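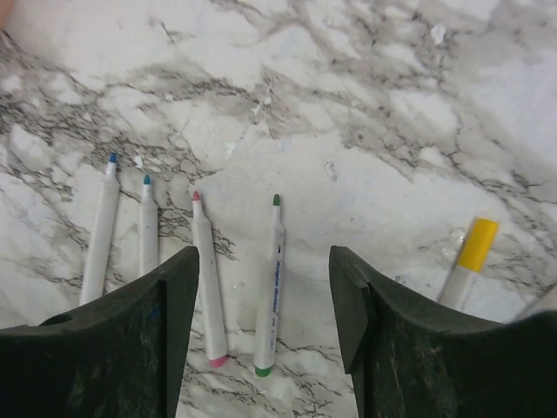
Pinza del Culari vista desde la cámara de muñeca, con rotuladores de punta de color sobre la superficie de pruebas.

Imprimir | Enviar por correo electrónico
Compartido 109 veces | 4 comentarios

Culari

El Culari es un brazo robótico de sobremesa de construcción casera, proyectado por Ajith Nair y Dorin Nedelcu y montado en el taller compartido Hesmont. Lleva una pinza de dos dedos paralelos y una cámara pequeña fijada a la muñeca. Se utiliza sobre todo para ensayar tareas de manipulación con objetos domésticos ligeros: recoger rotuladores, agrupar tapones, colocar piezas en bandejas y devolverlas a su sitio.

El nombre designa tanto el brazo completo como la documentación que lo acompaña, compuesta por planos, lista de materiales y programa de control. No se ha vendido nunca como producto acabado ni como kit. Quien desea construirlo fabrica o compra las piezas por su cuenta.

Origen

Nair comenzó el proyecto en una habitación de su casa, con un brazo anterior al que llamaba Siden. El Siden tenía cuatro articulaciones y una pinza de un solo dedo móvil que cerraba contra un tope fijo. Servía para sujetar cubos y cajas pequeñas, pero desplazaba lateralmente los objetos cilíndricos antes de agarrarlos, de modo que el punto de agarre real no coincidía con el calculado. La base, además, se apoyaba directamente en la mesa y cedía cuando el brazo se extendía por completo.

Nedelcu propuso abandonar el dedo fijo y diseñó un mecanismo en el que ambos dedos se acercan al mismo tiempo al centro. El trabajo pasó entonces al Hesmont, donde había un taladro de columna y un banco suficientemente rígido para alinear los ejes. Del Siden se conservaron la fuente de alimentación y el codificador de la base. El resto se rehízo.

El primer montaje completo se puso en marcha en abril. Durante varias semanas funcionó sin cámara, guiado a mano y repitiendo posiciones grabadas.

Estructura

El brazo consta de base giratoria, hombro, codo y una muñeca de tres ejes, lo que da seis articulaciones sin contar la apertura de la pinza. Los motores de hombro y codo son iguales entre sí. El de la base es el mismo modelo con otra reducción, decisión que simplificó los repuestos a costa de un giro algo lento.

Los cables circulan por el exterior de los eslabones, sujetos con bridas. Una versión intermedia los llevaba por dentro, pero obligaba a desmontar medio brazo para cambiar un conector y se descartó. En la muñeca se deja un bucle holgado — el punto donde más averías se registraron en los primeros meses — y se recomienda revisarlo antes de cada sesión larga.

La carga útil declarada es de 200 gramos con el brazo extendido. Un rotulador queda muy por debajo de ese límite, por lo que en esta clase de ensayos la dificultad está en la posición y en la fuerza de cierre.

Pinza

Los dedos son anchos y de color verde oscuro. El contorno superior se eleva hacia el centro y termina en un saliente estrecho a cada lado de la abertura. La anchura de la parte baja reduce la flexión al apretar, mientras que el extremo estrecho permite entrar entre objetos próximos.

La geometría de los dedos fue la parte más modificada del proyecto. Los primeros tenían caras planas y paralelas en toda su longitud. Al cerrar sobre un cilindro, un pequeño error de ángulo bastaba para que el objeto girara y escapara hacia arriba. Nedelcu acortó la zona de contacto y añadió un bisel, con lo que el cilindro tiende a alinearse con la ranura durante el cierre.

Los dedos se consideran piezas de desgaste. Se ensucian y se rayan con el roce contra la superficie de trabajo, sobre todo cuando la altura de aproximación está mal ajustada. La documentación indica que deben limpiarse con un paño húmedo y sin disolvente, y que se cambian por parejas.

La fuerza de cierre se regula limitando la corriente del motor. No hay sensor de fuerza. Este método es barato y da resultados aceptables en objetos rígidos, aunque varía con la temperatura del motor, y por ello la calibración se repite cuando el brazo lleva tiempo en marcha.

Cámara de muñeca

La cámara apunta hacia la abertura de la pinza y se mueve con ella. Los dedos ocupan siempre una parte considerable de la imagen y tapan lo que queda detrás. Nair lo aceptó desde el principio: la zona entre los extremos, que es la que interesa en el momento del agarre, permanece visible. Los objetos ocultos se localizan antes de bajar, en una pasada a mayor altura.

El enfoque es fijo. Se ajusta para la distancia a la que trabajan los extremos de los dedos, y lo que se acerca demasiado al objetivo aparece borroso. El soporte se atornilla a la muñeca y admite una ligera corrección de inclinación mediante dos arandelas.

Ensayo con rotuladores

La prueba más conocida del Culari emplea rotuladores de cuerpo blanco y punta de color, junto con sus tapones, repartidos sobre una superficie de mármol blanco con vetas grises. Se eligieron por razones prácticas: son baratos, ruedan con facilidad y el color de la punta permite distinguir un ejemplar de otro.

El mármol introduce dos dificultades. Las vetas oscuras se confunden a veces con bordes de objetos, y el fondo claro se parece mucho al cuerpo de los rotuladores. El programa de detección busca por ello primero las manchas de color, y a partir de la punta estima la dirección del cuerpo. Los tapones sueltos causaron confusiones frecuentes, puesto que comparten gama con las puntas y, vistos desde arriba, tienen un tamaño aparente cercano.

La secuencia habitual comprende cuatro fases. El brazo se sitúa en alto y toma una imagen general; elige un rotulador con espacio libre a ambos lados; desciende con la pinza abierta y orientada según el cuerpo; y cierra hasta alcanzar el límite de corriente. Después eleva la pieza y vuelve a mirar entre los dedos para comprobar que el color esperado sigue ahí.

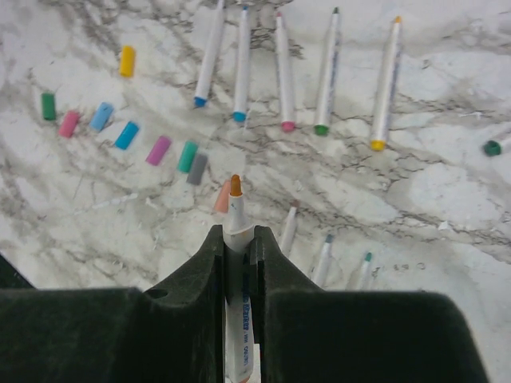 Según Séverine Besnard, la fase de comprobación es la que más tiempo ahorra, «porque un agarre fallido que se detecta enseguida se repite, y uno que pasa inadvertido estropea todo lo que viene detrás». Besnard sostiene también que la prueba debería hacerse con la superficie limpia de tapones hasta que el brazo domine el agarre, y añadirlos después poco a poco. Nair mantiene la postura contraria y mezcla los objetos desde la primera sesión.

El registro del proyecto reúne 1131 intentos de agarre con rotuladores, anotados con la posición inicial, el color y el resultado. Los fallos se clasifican en tres grupos: el rotulador rueda al primer contacto, un dedo pisa un objeto vecino, o la pieza se inclina al elevarla. El primero era el dominante con los dedos de caras planas. Con los biselados pasó a serlo el segundo, que depende más de la planificación que de la mecánica.

Colocar los tapones en los rotuladores figura entre los objetivos del proyecto, pero no forma parte de la secuencia descrita. Con un solo brazo haría falta un soporte que inmovilizara una de las dos piezas, y el soporte publicado es todavía un borrador.

Programa de control

El control se reparte entre una placa que gobierna los motores y un ordenador corriente que procesa la imagen. Ambos se comunican por cable. La placa rechaza cualquier orden que lleve una articulación fuera de sus límites y detiene el brazo si deja de recibir mensajes.

Las posiciones pueden grabarse de dos maneras: moviendo el brazo a mano con los motores sin tensión, o mediante un mando. La primera resulta más rápida para posiciones generales. Para el descenso final se prefiere el mando, porque la mano tiende a empujar la muñeca hacia un lado. Los archivos son de texto y pueden corregirse con cualquier editor.

Variantes

Kavinda Hettiarachchi construyó una versión con el eslabón del codo más largo, que llega al fondo de una mesa de cocina y pierde a cambio parte de la carga útil. La variante Grecu, obra de Safta Stoica, mantiene las dimensiones originales y cambia la base por una placa con mordazas, de manera que el brazo se sujeta al canto de la mesa y se retira al terminar. Las medidas de la placa están incluidas en la documentación del Culari desde su segunda revisión.

Los dedos son intercambiables entre las tres versiones. El soporte de la cámara también, salvo en la de Hettiarachchi, que necesita un cable más largo.

Véase también

Siden (brazo robótico)
Grecu (variante)
Pinza paralela
Taller compartido Hesmont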